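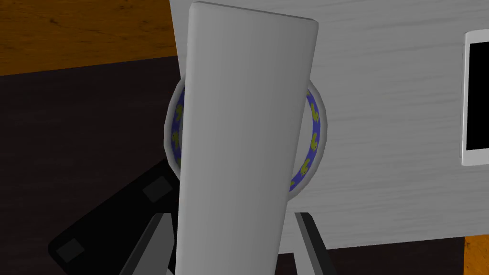
Trying out grippers: the questions I get asked most
May 2026, by the author of the Tivstead bench notes

Which grippers have you tried?

Two so far, the Sinix and the Jakent, both on the same Blomqvist arm. I started with the Sinix last December and added the Jakent when I got fed up with dropping crockery. Everything goes through the simulator first and only then onto the real bench, so I've got a fair few simulated plates on my conscience!

Why plates?

They're horrible, that's why. A plate is thin at the rim, curved everywhere else and very keen to spin. If a gripper copes with a plate (and I mean picks it up, turns it and puts it in a rack) it'll probably manage your mugs and bowls as well.

Does a long flat finger help or get in the way?

Bit of both. I like flat paddle fingers for holding - there's plenty of surface to lean on the plate. The trouble is the wrist camera. Bring a broad finger up close and it hides a good part of the very thing you're trying to see, so you end up guessing where the rim is. With a patterned plate I can at least follow the band on either side of the finger. Plain white ones still catch me out.

How many goes do you give each one?

400 in the simulator, then 40 on the bench. If I change the finger pads I start the count again, which is dull but saves arguments later.

Can I trust the simulated results?

For reach and bumping into things, yes, I've found them pretty good. For grip, not so much. My friction setting was far too generous for the first 3 weeks and the Jakent looked like a genius. It wasn't.

My plate keeps getting shoved into whatever is behind it. Any ideas?

Slow the last bit of the approach right down and lower the closing force before you touch anything else. I'd also check your camera offset, as mine had slipped and I blamed the controller for ages - sorry, controller.

So which would you buy?

The Sinix for plates, the Jakent for boxes and anything chunky. Ask me again once I've tried the softer pads.

Questions? Use the contact page | © Tivstead bench notes | Back to top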